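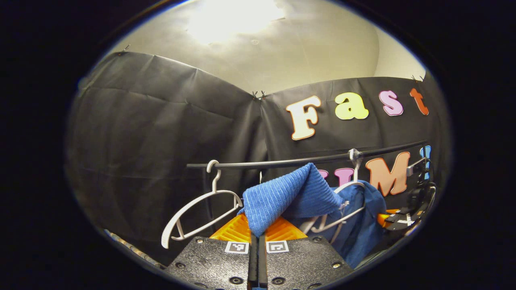

Naron tests three hand-held grippers on clothes and towels
8/1/19

The automation company Naron has finished a comparison of three hand-held grippers, and the results are of interest to everybody who wants to teach a robot arm to work with clothes. The company published a short report on its website this week, together with the list of parts and the settings of the cameras.

The test was made with ordinary things from the home. Operators worked at a black clothes rail in front of black sheets, with plastic hangers, a ribbed blue towel and a dark navy garment. They held the gripper in the hand and did each task in the same way an arm would have to do it later: take the hanger by the hook, move it along the bar, lift a corner of the towel, put it back.

In total the team recorded 2,436 attempts. The three models were the Birnik, the Bolger in its second version, and a gripper which Naron builds for its own use. All of them had a wide-angle camera, so the fingers are always visible at the bottom of the picture. Small square markers on the fingers tell the software how far the gripper is open.

According to the report, the Birnik was the best with hangers. Its fingers are stiff and do not turn when the hook pulls to one side. With cloth it was less good, and operators often needed a second try to lift only one layer of the towel. The Bolger showed the opposite. Its soft fingers took the cloth well, but a hanger could slip in them when it was moved fast.

Naron's own gripper, with flat black finger plates and orange ridged parts behind the tips, came between the two in most tasks. The company writes openly that it had expected a better result with towels. The pebbled surface of the plates holds thick cloth well, but thin cloth can slide out when the operator turns the wrist. A new surface will be tried before the next round.

The camera was also a subject of the test. A very wide lens sees almost the full rail and the wall behind it, and this helps the software to find its position. The price for this is a strong curve in the picture, and a bright ceiling lamp can make a white area near the top. Naron compared two exposure settings and recommends the darker one for rooms with such a lamp, although dark clothes in front of a dark sheet are then more difficult to see.

The controller was the third point. Here the team used only one product, the Cisico, but with two versions of its software. The older version lost the connection 9 times during the test - always when the battery was low. With the newer version this did not happen. The report advises users to update before they start a long recording.

Weight was not measured in a formal way. Operators were asked for their opinion after 500 attempts and again after 900, and most of them preferred the lightest model, the Bolger, for long sessions. Several said that the cable at the back of the Birnik should leave the handle in another place.

A second round is planned for February, then with the grippers mounted on an arm. The tasks will stay the same, so that the numbers can be compared with those from the hand-held test. Naron also wants to add shirts with buttons and a rail with less space between the hangers.

The report can be downloaded free of charge from the company's website. The recordings will follow later.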